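Tags: notebook, natural dyes, wool

Friday, late afternoon, with the kettle on

I meant to write up the madder pots this morning while it was all fresh, and then the phone rang and there went the morning. Never mind. Pot A is the one with the Nirkham well water, pot B is plain tap, and both had the same 20 grams of root from the Jibrin packet. 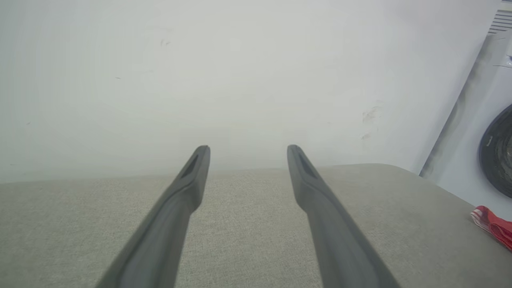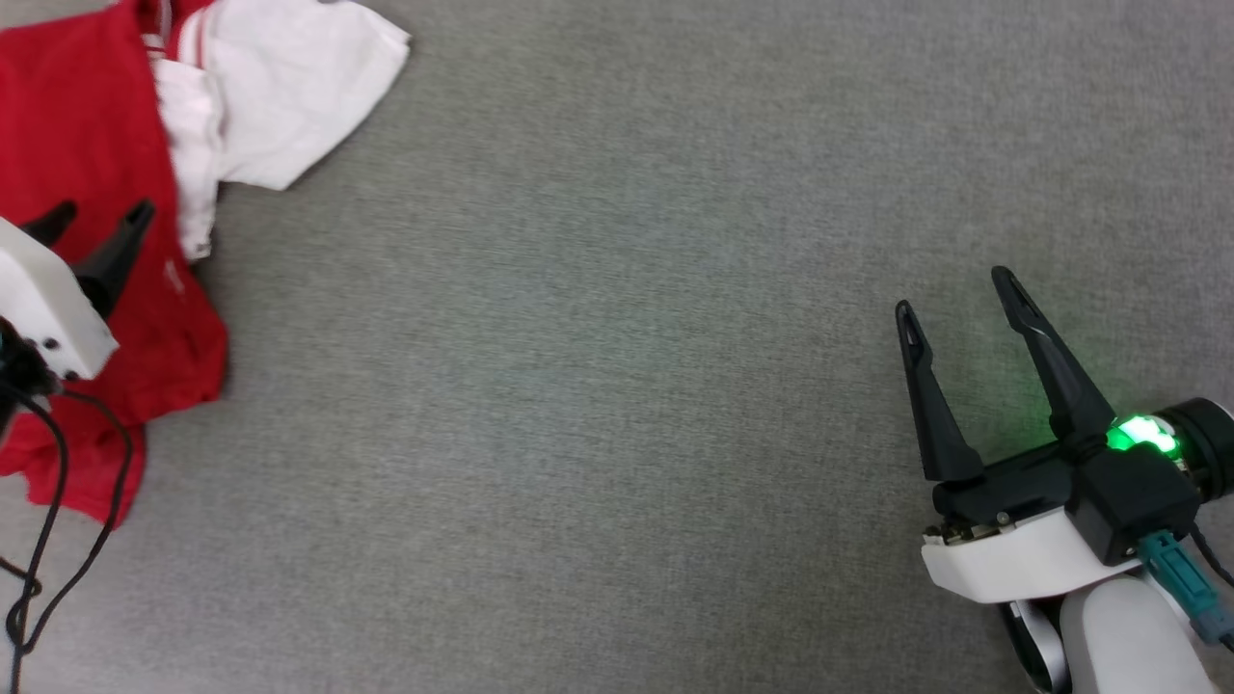
2 min read

Pot A came out much the warmer of the two, a real brick color, and I'm so pleased with it! Aminu Olatunji thinks the chalk in the well water is doing the work, and he may well be right — he did say so back in November and I wouldn't listen. Pot B is more of a salmon. Pretty enough, but it looks thin next to the other.

I held both at 57 degrees for two hours, apart from a spell when I was out on the step talking and B crept up a bit. I've put a pencil mark by that in the heat log. If anyone wants to blame the salmon on me, that's the place to start.

Skein 17 took the color unevenly near the ties. I had them too tight again, so figure-eights in loose cotton next time, please, and that goes for everyone at Padbridge.

Still to do: rinse A again, cut snips for the window test, and find the lid of the alum jar. Aminu wants the leftover bath kept for a paler second round, so please don't pour it out — it's in the bucket by the back sink

Padbridge Dye Workshop | Contact | Back to top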